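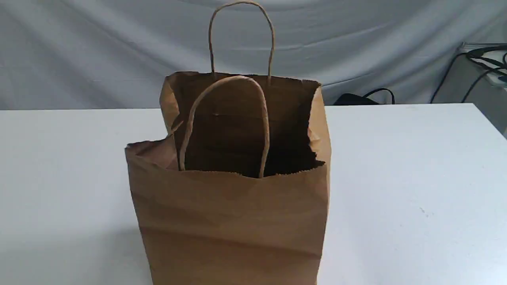 3 min read

I gave up my car in July, and the thing I get asked most is how I buy groceries. Not how I get to work, not what I do when it pours. Groceries! So I'm giving this month's column over to it, and the rest of you can skip down to the recipe.

The short version is that I shop small and I shop often. Back when I drove, I went to the big store on the edge of Ronetthorpe once every couple of weeks and came home with the trunk stuffed — then threw out half the lettuce. These days I walk to Tseng on the corner, which takes me 11 minutes if I don't stop to talk, and I buy what I can carry. Supper, breakfast, something for the cat. I keep the list on the back of an envelope and stick to it, mostly (the ginger cookies are by the register and I'm only human).

Carrying is a skill, I've learned. Cans and potatoes go in first, eggs ride on top, and anything with handles gets switched from hand to hand at every other corner. Milk I buy in the smaller size. It costs more per glass and I've made my peace with that. 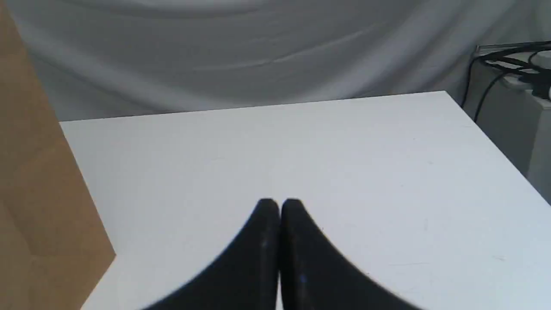
For the heavy stuff, I take the number 9 bus out to Nullen. They sell rice and flour and dried beans by weight, and if you go after 3 in the afternoon the line is short and the driver on the way back doesn't mind you taking up a second seat. I do that run once a month. I used to dread it, and now I sort of plan my day around it, with a coffee at the stop and a paperback for the ride.

What I haven't cracked is cat litter. I tried having it delivered by Skavus, and it came quickly enough, but the fee was nearly as much as the litter. I tried carrying it and my shoulder complained for a week. If anyone within walking distance wants to split an order, please write in, I'm serious.

Money, then. I figured I'd spend more at a small store, and item for item I do. But my total is down by more than $12 a week, and I put most of that down to not wandering the aisles hungry with a cart the size of a bathtub.
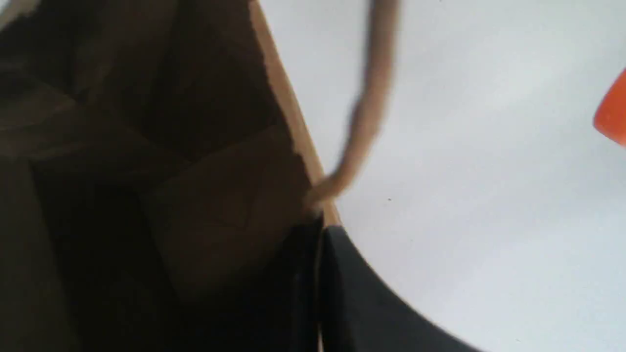
Feng-yi Tai wrote back after last month's issue to say that all of this is fine for one person and a cat, but try it with three teenagers who go through a loaf of bread before noon. Fair enough, Feng-yi! Her fix is to give each kid one thing to pick up on the way home from school, and she says it works as long as nobody is trusted with the ice cream. I'd love to hear from other big households, because I clearly can't speak for you.

Next month I'll get into winter boots, and whether the expensive ones are worth it. I have a pair on order and opinions already.

12 comments
9 shares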